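Wistholm Guest House
Search this site Search

We use cookies to remember your settings. Accept / Read more

Kitchen and Breakfast Room: Safety Checklist with Comments

Date of inspection: 2019-05-06
Inspected by: Bhavana Rai
Previous inspection: March

Marks used: OK = no action. R = repair. W = watch until next time.

1. Fire and exits

Back door opens fully from inside: OK
Corridor to back door clear: R. Two crates of bottled water were standing there again. I moved them to the store, but they must not come back.
Fire blanket on hook beside stove: OK
Extinguisher, pressure needle in green: OK. The tag is hard to read, please write it again with permanent pen.
Smoke alarm test button: W. It sounds, but the sound is weaker than the alarm on the stairs. New battery ordered from Prosard.

2. Gas and heat

Gas shutoff turns by hand: OK
Hose from wall to stove: W. No crack, but it is bent too much behind the oven. Pull the oven forward 3 inches.
Hood filter: R. Greasy. It was cleaned in March and the form says every month. Whoever cleans it should sign the form the same day.

3. Electric

Outlets near sink, test and reset: OK, except the one left of the window, which did not trip. I put tape over it. Msimang will send the electrician, job number 252.
Toaster cord: R. The outer cover is open near the plug. Toaster is removed from use.
Kettle base: OK

4. Cold storage

Refrigerator reading 3 °C: OK
Freezer door seal: W. One corner is a little loose.
Dates on opened food: R. A tub of Lakach yogurt had no date on it. I threw it away.

5. Floor and water

Mat at sink lies flat: OK
Leak under sink: OK, the new joint from March is holding.
Floor tile beside pantry: R. It moves under the foot. A guest carrying a tray could fall there.

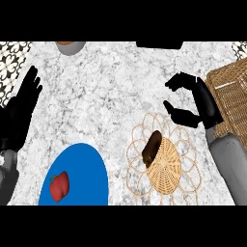 6. Counters and serving things

Counters must be wiped with the food-safe spray, and the spray must stay on the surface for the time written on the bottle. Many of us wipe too early, I did it also. Speckled marble, with its gray veins, is a difficult surface for this work, because small crumbs and spots are not easy to notice against the pattern, so please check also with the palm of a clean glove. Wicker and other woven things need separate care. Bread goes in a basket only with a clean cloth under it, and a woven placemat is shaken outside and brushed, never put away damp.

Cracked or chipped plates: R. 7 removed from the shelf.
Knives in block, handles tight: OK
Cutting boards by color: W. The green one has deep cuts.

7. First aid

Box on wall, easy to reach: OK
Blue bandages: R. Only the very small size remains.
Burn gel: OK

Repairs marked R should be finished by the 23rd. Please write your name beside the item when it is done, and leave this paper on the inside of the pantry door.

B. Rai

Get our newsletter: Enter your email Sign up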